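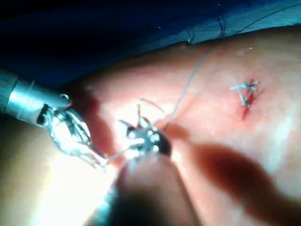 Okay, suturing. While people find their seats, I get my water and say hi to the Clildale crowd.

Start with the needle. Everybody who's new wants to talk about knots, and I was the same, but I spent my first December at the Etby skills lab learning how to hold a curved needle and not much else. Ask for hands - who here has grabbed one right at the tip? (Wait. There'll be a few. Put my own hand up!)

Then the bit about the wrist. The needle is curved, so your wrist has to turn with it. Push straight and you drag the tissue along with you. Do the slow hand motion twice, facing the side wall so the back rows can see it.

Thread next. Keep the tail short. Hertta Ojala taught me to look at the thread before every single pull, and I still hear her voice when I forget. Tell the story about the 2 knots I had to cut out in front of her - keep it quick, it ran long at Pappas.

Drape and light: one minute, tops. Mention shadows from your own instruments, move on.

Practice numbers, if someone asks: I did 300 stitches on pads before I felt okay, and 66 of those were with my left hand. They were ugly.

Questions, then point people to the sign-up sheet by the door for the practice pads.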